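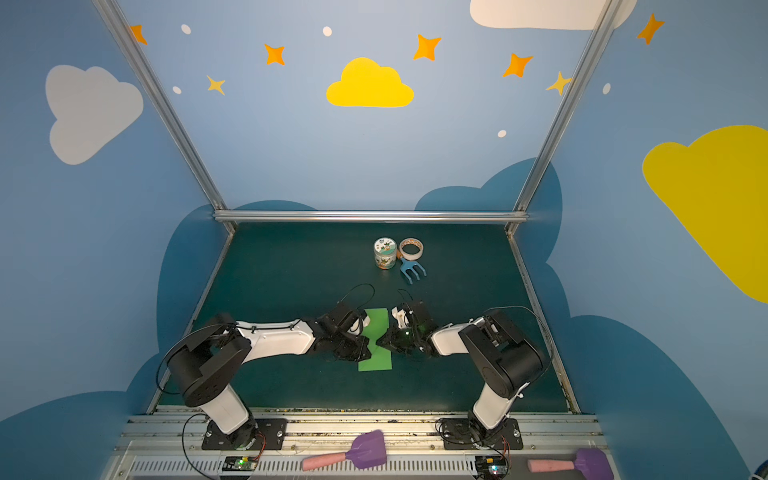

4.2. Le fond de la table

La littérature sur les travaux manuels s'intéresse beaucoup au pli, un peu à la coupe, et presque jamais à l'endroit où l'on pose le ruban adhésif en attendant d'en avoir besoin. Cette lacune se comprend. Un rouleau qui attend ne fait rien, et il est difficile d'obtenir un financement pour observer quelque chose qui ne fait rien. Le projet Trilow y est néanmoins parvenu pendant 6 mois, et la présente section rend compte de ce que les tables de papier nous ont appris sur l'attente.

Le corpus comprend 1 271 relevés de disposition, pris sur 109 postes de travail. Nous n'avons retenu ici que les 510 relevés où une feuille de papier occupe la surface en même temps que des fournitures inutilisées. Les autres montrent des postes en cours d'installation, des postes rangés avec un zèle suspect, ou des postes sur lesquels plus aucune portion du plateau n'était identifiable. Ces derniers feront l'objet d'un traitement séparé, si quelqu'un s'en sent le courage.

Nous appelons « zone de service » la partie du plateau où repose la feuille, et « zone de relégation » celle où se trouvent les objets dont on ne se sert pas mais que l'on refuse de ranger. La distinction est empruntée à la grille Juntunen, conçue à l'origine pour les plans de travail de cuisine, où la relégation se fait contre la crédence et concerne surtout la salière. Nous en avons gardé les catégories et abandonné le vocabulaire, le terme « crédence » ayant provoqué dans nos séances de codage des discussions sans rapport avec leur utilité.

La figure 4 illustre une configuration que nous avons baptisée, faute de mieux, « en longueur ». La feuille, d'un vert vif, est posée vers le milieu du plateau, son grand côté orienté de l'avant vers l'arrière. Plus au fond, légèrement à droite, un pot cylindrique à couvercle blanc et vert voisine avec un rouleau de ruban adhésif. On notera que le plateau est lui-même vert, mais d'un vert sombre, de sorte que la feuille s'en détache sans difficulté. Ce n'est pas toujours le cas dans le corpus : les relevés de papier blanc sur table blanche ont coûté à l'équipe plusieurs après-midi et une partie de sa bonne humeur.

Le regroupement des fournitures mérite qu'on s'y arrête. Rien n'oblige un pot et un rouleau à se tenir compagnie, et le plateau offrirait à chacun un coin pour bouder tranquillement. Or les objets relégués forment volontiers un petit attroupement, comme des invités arrivés trop tôt. Nous y voyons un effet de la recherche visuelle : il est plus simple de retenir un seul lieu, « là-bas, avec le reste », que deux adresses distinctes. Une seconde hypothèse, moins flatteuse pour notre espèce, veut que l'on pose le deuxième objet près du premier par simple paresse. Les données ne permettent pas de trancher et nous soupçonnons les deux mécanismes de s'entendre très bien.

Le rouleau d'adhésif pose un problème de codage particulier. Couché à plat, il laisse voir la table par son centre et dessine une sorte de cible, ce qui le rend facile à reconnaître. Debout, il devient mobile et quitte parfois la zone de relégation de sa propre initiative. La grille Juntunen, pensée pour des salières, ne prévoit pas qu'un objet puisse s'enfuir. Nous avons donc ajouté une modalité « instable », appliquée au rouleau debout, au crayon rond et à tout bouchon laissé sur la tranche.

Le pot soulève une difficulté d'un autre ordre. Son couvercle étant en place, le codage s'arrête à l'enveloppe : petites figures et feuilles sur le dessus, motif semblable sur le pourtour. Le contenu n'est pas coté. La première version du protocole demandait de le déduire du décor, consigne qui a produit, pour des récipients comparables, les réponses « colle », « paillettes » et « biscuits » avec une égale assurance. Elle a été supprimée.

Reste la question des parois. Le plateau de la figure 4 est fermé sur trois côtés par des panneaux bleus imprimés de nuages, d'étoiles et de points. Les postes de ce type, que nous opposons aux postes ouverts du sous-corpus Pestico, ont l'avantage de donner un fond à la zone de relégation. Sur une table ouverte, reculer un objet revient à l'approcher du vide, et l'on recule avec prudence. Avec une paroi, on recule jusqu'à ce que le décor proteste. Quant à l'influence des nuages sur la disposition des fournitures, nous l'avons cherchée avec une certaine bonne volonté et n'avons rien à déclarer.

Deux limites doivent être signalées. Un relevé fixe un état et reste muet sur le trajet : un objet au fond a pu y être repoussé, y avoir été placé d'emblée, ou n'avoir jamais quitté cet endroit depuis que la table existe. Le mot « relégation » suggère donc un mouvement que nous n'avons pas observé, et nous le conservons par attachement. Ensuite, les plateaux du sous-corpus Kusico sont peu profonds, si bien que la feuille y atteint parfois la zone de relégation, laquelle se retrouve en service sans avoir été consultée. Ces cas ont été codés deux fois, puis discutés, puis codés une troisième fois conformément au premier avis. Leur répartition est examinée en 4.3, avec celle des ciseaux.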